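Gripper money, or what I want to buy for Womdale next year

Dec 19, 2024

I promised myself I'd get the equipment list done before the holidays, and it's sort of done, so I'm putting it up while I still remember why I wrote half of it down. The short version is that the grippers are the part I worry about least. I spent most of November reading spec sheets for them (and enjoying it, I'll admit) and then the actual spreadsheet filled up with tape, batteries, shelves and extension cords.

For anyone new to the blog, Womdale is our project for teaching robot arms to do small tabletop jobs by having people do them first with hand-held grippers. We work out of one big open room in Dunlow. It's a nice room! It also has to be an office, a workshop and a storage closet, and that's where a surprising amount of the money goes.

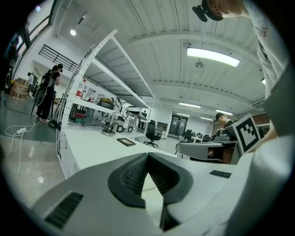
Power is first on my list, ahead of anything with fingers on it. I priced it as if it was a couple of cords and called it a day, and then I walked the room with a tape measure and started over. Right now we've got that white cable running over the floor to a power strip, right by the shelving, and people are on their feet with gear in their hands and on their backs. I'd like everything coming down from above, or at least along the wall and under a proper floor cover near the table. The quote from Barros for covers, longer cords and a wall-mounted strip came to $383. I winced, went back through it looking for something to cross out, and crossed out nothing.

Next, finger pads. The ribbed insides wear, and I'd much sooner swap a pad early than find out a week later that a whole batch of work was done with a tired one. Zodura sells them in matched sets at $75 a set, and I'm putting down for two sets to start. I did look at making our own. We have the printer for the hard parts but the soft faces are fiddly, and every evening I spend pouring rubber is an evening I'm not doing the job I'm supposed to be doing. So, bought pads. If the first sets last longer than I'm guessing, great, the spares go in a drawer.

Then the markers. We use the blocky black-and-white kind, on flat cards and on cubes, and they cost next to nothing to print, so I left them off the first version completely. Bad idea. The printing is cheap but the stiff backing isn't free, matte laminate isn't free, and a cube that gets its corners banged up has to be redone on all its faces. I've given them their own line now, a small one, along with a box to carry the spares in. I'd also like a harness that adjusts more easily. We're all different sizes and I'm tired of re-threading straps before anybody can start. I haven't picked one yet, so that line just has a question mark in it.

Oh, and props. You can spend a fortune on props if you're not careful. My rule is that we raid our own kitchens before I open a shopping tab. A shallow metal tray and a picture frame will get you through a lot of pick-up-and-put-down practice, and they take a drop without anyone getting upset.

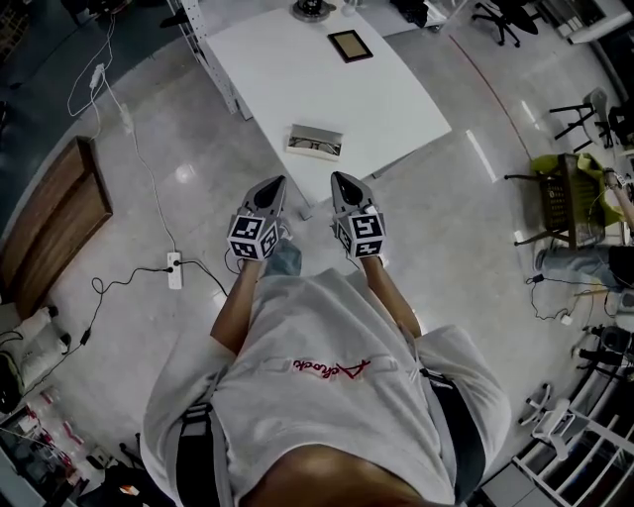

Things I keep going back and forth on

A second table. I want one badly, and I can't make the floor space work unless the stools go somewhere else. Leaving it off for now.

More shelving. The white rack with the holes down the uprights is great because you can move a shelf whenever the gear changes, and another bay to match is $197 delivered. I had it on the list, took it off, and put it back again last night. Our cables are the argument for it. They need hooks and labels and a level of their own, and I'd happily pay that much to stop untangling things.
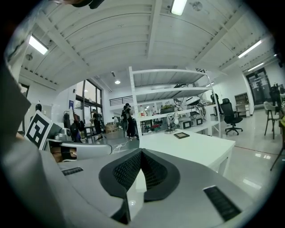 White shelving, table and desk lamp, with a gripper up close.

Lighting is staying as it is. I had a whole section about panels and diffusers and I deleted it. We have the ceiling tubes and the big window, and I want to spend a month writing down when the daylight is a nuisance before I buy a thing. Blinds might do it, and blinds are cheap.

A third pair of grippers is my "if there's money left" item. Zodura takes a while to ship, so if it's going to happen I need to order early, and I'd ask for the same model again so the pads fit. Mixing models sounds fun until you're keeping separate bins of spares for each one (ask me about our screwdriver bits sometime).

The cord order goes in to Barros tomorrow morning. Everything else can wait until I've heard back about the harness. If you've bought one you like, with buckles that stay put, leave me a comment with what you paid for it.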